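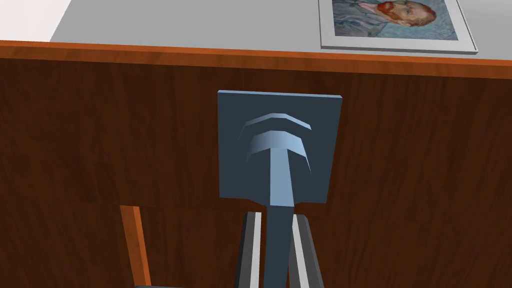

# pedinach

Dicionário de termos de marcenaria em português, com as variantes que cada oficina jura serem as únicas corretas. O conjunto nasceu de uma discussão sobre a diferença entre "sarrafo" e "ripa", que continua em aberto na issue mais antiga do repositório e que eu peço, por favor, que ninguém reabra noutro lado.

## O que há aqui dentro

| Ficheiro | Conteúdo |
|---|---|
| `termos.csv` | a lista principal, um termo por linha |
| `variantes.csv` | nomes regionais, alcunhas e erros que venceram pelo cansaço |
| `fontes.md` | de onde veio cada coisa, quando se sabe |
| `disputas/` | conversas longas sobre palavras curtas |

A lista principal tem 110 termos. Destes, 67 têm pelo menos uma variante registada e 32 estão marcados como `disputado`, o que em linguagem de oficina significa que alguém levantou a voz.

## Campos

- `termo`: forma preferida, em minúsculas. "Preferida" por mim, entenda-se.
- `regiao`: `PT`, `BR` ou `ambos`. Fica vazio quando as fontes se contradizem na mesma página.
- `classe`: `ferramenta`, `junta`, `material`, `acabamento` ou `insulto`. A última era para ser provisória.
- `definicao`: texto livre, até duas frases. Há definições com três. Conheço-as e estou a evitá-las.
- `confianca`: de 0 a 2. Zero quer dizer que ouvi uma vez, de passagem, com uma serra ligada.

Exemplo:

```csv
termo,regiao,classe,definicao,confianca
malhete,ambos,junta,"Encaixe em forma de cauda de andorinha.",2
orla,PT,acabamento,"Fita ou perfil que remata o topo de um painel.",2
```

O termo `orla` aparece no Brasil como "fita de borda", e há quem diga só "borda". As duas formas estão em `variantes.csv`, lado a lado, sem se falarem.

## Como foi recolhido

O grosso veio de cadernos de encomendas da oficina Gurkau, que os emprestou em duas caixas e pediu de volta três. O resto saiu de conversas transcritas à mão e de um catálogo da Jesow com metade das páginas coladas umas às outras — verniz, segundo a perícia do meu nariz.

A revisão foi feita por Vaughan Harawira, que aprendeu português já adulto e por isso lê as definições em vez de acenar com a cabeça. Quase todas as correções do ramo `junho` são dele.

## Limitações

1. O Norte de Portugal está sobrerrepresentado. Os Açores têm um termo, e é duvidoso.
2. A grafia segue o Acordo Ortográfico, exceto onde o caderno original tinha mais personalidade.
3. Não há áudio. Quem quiser saber como se pronuncia "garlopa" terá de perguntar a uma pessoa.
4. As medidas em polegadas foram mantidas como estavam. Converter tudo seria mais útil e muito menos fiel à confusão.

Não use isto para redigir cadernos de encargos. Já houve quem o fizesse e a mensagem que recebi depois está em `disputas/`, com os palavrões preservados a pedido do autor.

## Contribuir

Abra uma issue com o termo, a região e a fonte. "O meu avô dizia assim" é fonte aceite, com `confianca` 1. "Toda a gente sabe" não é.

Antes de enviar, corra o validador:

```sh
python valida.py termos.csv
```

Se falhar por causa de um ponto e vírgula, a culpa é do Excel. O script `khokhar.py` trata disso e também estraga os acentos de vez em quando, portanto guarde uma cópia.

## Licença

CC BY 4.0 para os dados, MIT para os scripts. Os insultos são domínio público.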